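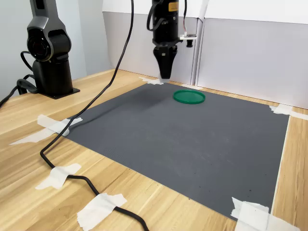 Four months with the Stirov table cell, and I can now write a fair review. We are a small packing workshop in Randau and we bought it for one job: picking up lids and putting them on jars. The gripper has two narrow fingers that point straight down, and with a round green lid like ours the grip is good on most tries. The dark mat under the work is a Jellness, bought separately, and its fine ridges stop the lids from sliding. The kit has no proper clips for mat or cable, so we use white masking tape at the corners. For this price I expected better.

Speed is fair. On a good shift it closes 505 jars, and the maker promises 600. Setup took 2 days, mostly because the manual is translated badly – I say this as a person who also writes in a second language.

What changed for the people is harder to give stars. Before, three of us closed lids by hand and our wrists hurt by evening. Now one person watches the cell and the others do labels and checking. My wrists are better. But the watching is tiring in another way, and we talk less, as the tables stand farther apart. Hours were not cut, which we asked to have in writing before the cell came.

Noise is low. Spare finger tips cost 71 each, too much for such a small part.

I would buy it again for lids. For soft bags, no – we tried in May and went back to hands. Four stars of five.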